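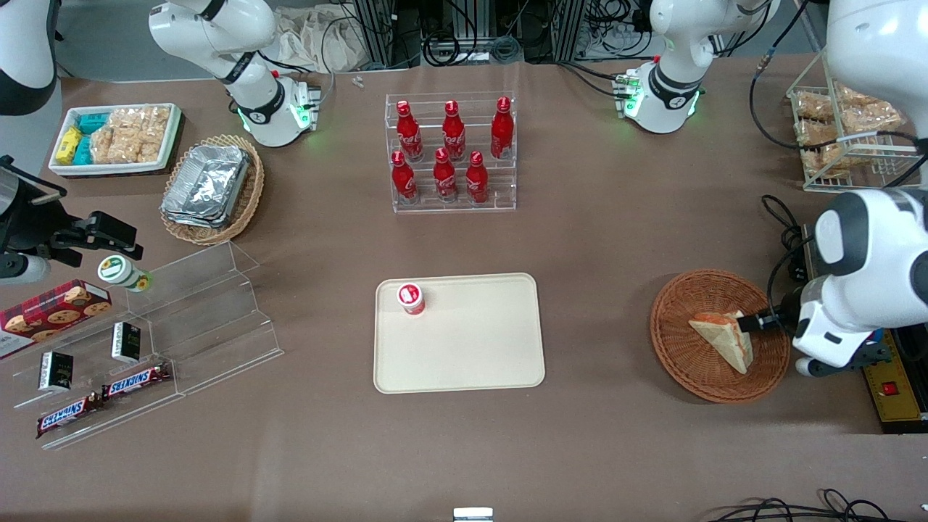 Finally swapped the stock fingers for the Welmont soft pads on both arms, and I'm sold! Same controller, same cameras, only the fingertips changed. I ran 513 picks over two days and logged every drop. The one I was dreading was the triangle sandwich in the round basket, because the old fingers went straight through the bread. With the pads I can close on it while it's standing upright and back off the force until it just holds. Stock fingers dropped or mangled 22 in their half of the test, the pads 12. Ask me anything.

gripnerd_313
Love this. What force limit are you running? I have the Mazza pads and they're great on bread but hopeless on chip bags.

Travileo
Not convinced. 22 vs 12 could be a couple of bad afternoons. Did you shuffle the items or do all the stock runs first?

sooncha
Stock first, then pads. Fair point, I'll redo it shuffled. Force is set per item, I'll post the file tonight.

Travileo
Then you were also getting better at tuning. I'd hold off on crediting the rubber.

stornham_dan
Disagree, I saw the same thing going to soft pads in August and I hadn't touched my tuning in months. Bottles are where I'd worry. Smooth caps, tight spacing on those two-tier stands, and fat pads bump the neighbors.

sooncha
Yes!! The front row is fine but the back row is a pain. Might try a thinner pad on one arm only and see.

gripnerd_313
Please do, and post the foil container numbers too
- Soon-im Cha fan club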